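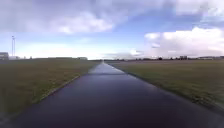 Wet asphalt path between mown fields

Section 4: Connecting your shop to Vistari

4.1 Before you start

This section covers linking a Bidudell storefront to a Vistari fulfillment account so that orders, stock counts and tracking numbers pass between the two. It is written for shop owners who sell clothing and accessories directly to customers. If you sell only through wholesale buyers, go to Section 7.

You will need:

A Bidudell shop on the Standard plan or higher
An active Vistari account with at least one warehouse assigned
The owner login for your shop (staff logins cannot approve a connection)
A product list with a SKU for every size and color

Note: Shops opened under the old Pruditz name use the same steps. Your Pruditz login still works, but the menu labels may differ slightly until you accept the new terms under Account > Legal.

4.2 Cleaning up your SKUs

Vistari matches products by SKU and ignores the product title. Most failed connections we see come from blank or repeated SKUs, so do this part first.

1. In your shop, open Products > Export.
2. Choose "All variants" and click Download. The file opens in any spreadsheet program.
3. Sort by the SKU column. Blank rows will go to the top or bottom depending on your program.
4. Give every blank row a SKU. Use letters, numbers and hyphens only.
5. Look for repeats. A shirt in small and the same shirt in medium must have two different SKUs.
6. Save the file as CSV and upload it under Products > Import. Choose "Update existing" when asked.

Caution: Do not choose "Replace all" on the import screen. This deletes every product that is missing from the file, along with its reviews and photos. Support can restore reviews from the nightly backup but not photos.

The import takes up to 1000 rows per file. If you have more variants than that, split the file and upload the parts one at a time. Wait for the green "Finished" message before you start the next one.

Accented letters in product titles are fine. They are not fine in SKUs. A brand such as Crăciun should be entered as CRACIUN in the SKU column and can keep its proper spelling everywhere else.

4.3 Creating the connection

1. Sign in to your shop as the owner.
2. Open Settings > Shipping > Fulfillment partners.
3. Click Add partner and pick Vistari from the list.
4. A new window opens. Sign in with your Vistari email and password.
5. Read the permissions and click Allow. The window closes by itself.
6. Back in your shop, choose your default warehouse and click Save.

The status line should change from "Pending" to "Connected". If it stays on Pending after you reload the page, your browser is probably blocking pop-up windows. Allow pop-ups for your shop address and repeat from step 3.

Note: Only one shop can be linked to a Vistari account at a time. To run a second shop from the same stock, ask Vistari for a sub-account first.

4.4 Stock settings

After the first sync, Vistari becomes the source for all stock counts. Numbers you typed into Bidudell by hand will be overwritten. If you keep some stock at home or in a studio, set it up as its own location before you sync:

1. Open Settings > Locations > Add location.
2. Enter a name and address.
3. Turn off "Managed by partner".
4. Assign your hand-held stock to this location and save.

You can also hold back a few pieces from sale so that you do not oversell during a launch. Open Settings > Stock > Safety buffer and enter a number. We suggest 3 for items that sell slowly. For a product drop, when many people check out in the same minute, use a higher number and lower it again the next day.

The buffer applies to each variant. It is not a total for the product.

4.5 Order rules

By default, every paid order is sent to Vistari right away. Many small brands prefer a short delay so that customers can fix a wrong size or address.

1. Open Settings > Orders > Release rules.
2. Set "Hold new orders" to On.
3. Pick a hold time from the menu.
4. Choose whether gift card orders skip the hold. Most shops leave this on.
5. Click Save.

Pre-orders need their own rule. Tag the product "preorder" and set the release date in the product's Shipping tab. If an order has both a pre-order item and an in-stock item, the whole order waits unless you turn on "Allow split shipments" – and split shipments are billed as two parcels.

Caution: Once an order has been released, canceling it in Bidudell does not stop the parcel. Cancel it in Vistari first, then refund it in your shop.

4.6 Sending a test order

1. Create a discount code for the full price and limit it to one use.
2. Open your shop in a private browser window.
3. Add one item to the cart, enter your own address and check out with the code.
4. In Vistari, open Orders > Incoming and find the order.
5. Check the SKU, size, name and address.
6. Cancel the order in Vistari, then in your shop.

Test with an address that has an apartment or suite number. Aqeel Marwat on our support desk reports that the second address line is the field most often dropped when a custom checkout theme is in use.

4.7 Error messages

"Error 134: Unknown variant"
The order contains a SKU that Vistari does not have. Check for extra spaces before or after the SKU, then click Resend on the order page.

"Partner session expired"
The Vistari password was changed after the shops were linked. Repeat the steps in 4.3. Your settings are kept.

"Warehouse not accepting orders"
The warehouse is closed for a stock count or holiday. Orders wait in line and go out when it reopens. You do not need to resend them.

"Weight missing"
Add a weight in the product's Shipping tab. Zero is not accepted, even for stickers and swing tags.

4.8 Changes in this version

Last updated Mar 13, 2018 by Wajid Minhas.

Step 6 in 4.3 is new. The default warehouse used to be picked automatically, and shops connected before February should open the Fulfillment partners page and check that the right one is selected. The list of error messages has been moved here from Section 9.

Next: Section 5, Returns and exchanges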